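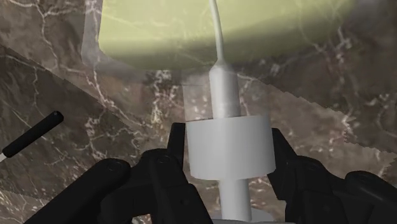

## Soup swap is back on Sun 6 October

Well, the mornings have finally turned chilly, and you all know what that means – time to dig out the big pots! Our fall soup swap will be at the Plivesard hall again, doors open at noon, and we'd love to see every one of you, old hands and newcomers alike.

If you haven't been before, you bring 8 pint jars of one soup and go home with 8 different ones. Please cool the soup fully before you put the lids on, and write on the label if there's milk, nuts or wheat in it (we had a few mystery jars in June, and one of them is still in my freezer).

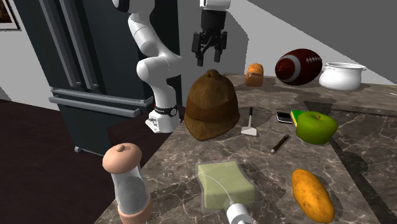
We have room for 28 cooks this time, and the list on the door at Sesier Bakery was nearly full when I stopped in for rolls, so don't wait too long. Bread and butter will be on the tables as always, and I'm told there may be a pear cake or two. Parking on Görtz Street is free all day – just leave the spots by the ramp for folks who need them. Oh, and if you still have a ladle from last time with green tape on the handle, please bring it home to us.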